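Laboratory Course in Robot Manipulation
Handout 4: Comparing two fingertips on soft packages
June 2026

Please read this handout before you come to the laboratory. The first half repeats what was said in the lecture, and the second half is the procedure. 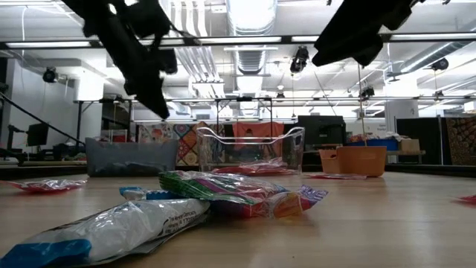
In Handout 3 we worked with rigid blocks. A block has one shape, and if the gripper closes at the right place with enough force, the block comes up. A thin plastic package does not behave like this. It bends, it slides, it hides part of its neighbor, and its surface reflects the ceiling lights into the camera. A grasp which is good on the left end of the package can be bad on the right end. For this reason we compare fingertips on packages separately, and we do not reuse the block results.

1. The two fingertips

Both fingertips are mounted on the same type of gripper body, and both bodies are driven by the Brirker controller which you know from the first weeks.

The Tomside tip is narrow and pointed. It can enter a small gap between two packages, or go under a crimped edge. Its contact area is small, so the pressure on the film is high. If you close too fast, the package turns around the contact point.

The Bromivden tip is blunt. It needs more free space at both sides of the package. When it has a good contact it holds the orientation better, and it is more tolerant of an error in the height. On a flat package it often pushes the film forward and makes a fold. Sometimes this fold is exactly what you need for the grasp, and sometimes the package only travels over the table.

Students usually expect the pointed tip to win on everything thin. Please write your own expectation in the log before the first trial.

2. What makes a package difficult

We use the following words in the log. Use them as they are, so that groups can compare.

Flat: the package lies on the table and no edge is high enough to be taken from the side.
Crimped end: the sealed edge of a wrapper. It is stiffer than the rest and is normally the first candidate for a grasp.
Touching: two packages have contact but neither covers the other.
Overlap: one package covers a part of another one. Always take the upper one first.
Glare: the highlight is so strong that the edge cannot be found in the camera view.

Glare deserves a longer comment. The camera in this exercise is fixed, so you cannot move it to escape from a reflection. White and metallic films are the worst. A crinkled wrapper gives many small highlights, and the edge detector from Handout 2 will report edges that are only wrinkles. You may change the exposure, but you must use the same value for both tips. If the exposure differs, the comparison has no meaning and you will have to repeat it.

3. Procedure

Step 1. Start the controller and move both arms to the waiting position above the table. Check that the grippers open and close fully.

Step 2. Choose one tip. The other arm stays in the waiting position during the whole trial. Two-arm grasps are the subject of Handout 5.

Step 3. Put the packages on the table by hand. Do not arrange them nicely. At least two must be touching. Save one camera image before you move the arm.

Step 4. Select a grasp point in the image and write down why you selected it. One short sentence is enough, for example "crimped end, free on both sides".

Step 5. Approach from above at low speed. Stop when the tip touches the table surface, raise it by the clearance value from your calibration, and close.

Step 6. Lift, wait, then carry the package to the container and release. Note the result with the codes in section 4.

Step 7. After 13 trials change to the other tip and repeat with the same packages. Use the saved images to put them back in nearly the same positions. It will not be perfect — small differences are accepted.

The force limit is 300 in controller units. Do not raise it, also not for the blunt tip. The parameter file for the Tomside tip is 1553 and for the Bromivden tip 1590. If you load the wrong file the gripper will still move, but the closing width will be wrong and you will probably notice only after several bad trials.

4. Result codes

S: the package was released in the container.
D: the package was lifted and then dropped.
P: the package was pushed and never lifted.
M: more than one package was lifted.
N: no contact with the package.

Code M is a failure also when both packages arrive in the container. In the sorting task of Kováčik, which we discuss in September, a double pick is more expensive than a missed one.

5. What to hand in

Hand in the log, the saved images and one page of text. In the text, compare the tips for each kind of difficulty and not only in total. A tip with a lower total can still be the better choice for overlap. Report also the trials which you find embarrassing. If you removed a trial, say which one and for what reason.

Questions to think about before the next lecture:

Does the pointed tip fail more often by D or by P? What does this say about the contact area?

Would a second camera help more than a better fingertip? For which of the five codes?

If you could slow down only one part of the motion — approach, closing or lifting — which one would you choose for each tip?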